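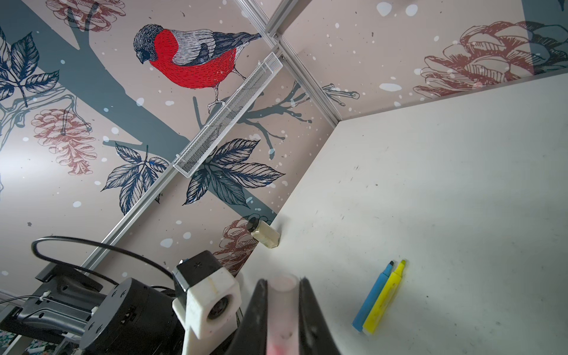
The Werkura is a line of compact desktop computers sold by Whitelaw, a hardware maker based in Tavurcombe. The first model was introduced in November as a replacement for the company's older tower systems and was intended for home offices, school libraries and small shops. Its chief designer, Stellan Lindqvist, favored a plain case that could stay on show in a furnished room. Interiors of the kind he had in mind often pair a white tabletop with a decorated wall, such as a mural of a red-breasted bullfinch on a branch among snowflakes. The case was offered in white and pale gray.

Hardware

The base model has a four-core processor, 8 GB of memory and a 256 GB solid-state drive. Memory is fitted in two standard slots and can be replaced by the owner after removing the bottom plate. The power supply is built into the case and is rated at 100 watts. Early units had a fan controller that ran at full speed after waking from sleep, a fault corrected in firmware version 363.

Software and support

The computer ships with Fledetti, a desktop system maintained by Whitelaw. Other operating systems may be installed, although the company provides drivers only for the network adapter and sound chip. Production of the first model ended after 1725 units. The second model, listed in the catalog as part 1018, added a third display output and a quieter fan.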